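Herkstead Kitchen Practice Pack for Classroom Arms

The pack is a set of simulated kitchens and the lesson notes that go with them, sold to school clubs that want to teach a robot arm to do something useful before anyone lets it near a drawer. It was written for the robotics club at Flitthorpe, where the club met in the cooking classroom and was asked, politely and then less politely, to stop practicing on the cooking classroom.

What you get is 30 kitchens, a two-finger gripper model, a wrist view and an overhead view, and 388 short tasks sorted by how much they will annoy a ninth grader. Everything runs on an ordinary school laptop, provided the ordinary school laptop has been plugged in at some point this year.

Students drive the arm with a game controller or the keyboard. Each run is saved, so a team can play it back, trim the part where they argued, and use the rest to train their own controller. Once a team has enough saved runs, they hand the arm over to the program and stand back with their arms folded. This is the portion of the course that parents enjoy most.

The early tasks are all about picking up blocks, and clubs tend to race through them. Then comes the chapter on flat things. A block is a friendly shape. Something thin lying on a stone counter offers the fingers next to no height to grab, and if the approach is a little high they close on air with great confidence.

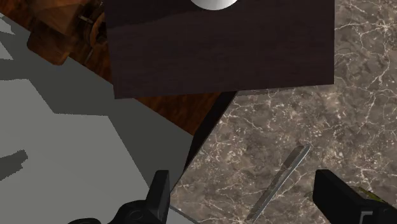
We suggest spending two full meetings on the approach alone. Have students line up the fingers first, then the height, then close, and make them say which of those they are changing before they touch the controller. Teams that try to change all of it at once end up in the counter. The simulator allows this and keeps a tally, which can be shown on the big screen or hidden, depending on the kind of club you run.

Lighting and countertops can be switched in the settings. Busy stone patterns and hard shadows are on by default in the later chapters. A controller trained only on a plain white counter will meet marble and lose its mind, and it is better for that to happen in April than at the Fotley meet.

What's in the pack

Site license for one school, any number of laptops
30 kitchens, 388 tasks
Printed teacher notes, spiral bound, lies flat when open
4 sets of key-cap stickers for the keyboard controls
Score sheets matching the Fotley student meet, kitchen division

What isn't in the pack

A real arm. The saved runs can be exported for the Sarpong desktop arm, and the notes have a chapter on moving over to it, including a frank page on why the thing that worked on screen now doesn't. Game controllers are not supplied either. Students own plenty.

Price: $637 per school, updates included for as long as we keep making them. Purchase orders are fine. Please put the name of the person who will open the box on the order, or it will live in the front office until graduation.

Comments

Conceição Patrício
We used the pack with a club of mixed ages. The flat things chapter took us five meetings, not two, and I would like the notes to say so. Otherwise very happy. The tally stays hidden.

shopteacher_dale
Stickers wore off the space bar by week three. Sent a note and got new ones. Can the sink tasks be unlocked early? My kids finished the block chapter in one sitting and are now unbearable.

Herkstead replies
Yes, open Settings, then Chapters, and uncheck "in order." They will be bearable again by the second sink task.

mkl
Does it work with the older Sarpong arm, the one with the gray base?

Herkstead replies
It does, but you need the older export format. It's in the same menu, one line down.

Contact Herkstead | Orders and returns | © 2023 Herkstead | Back to top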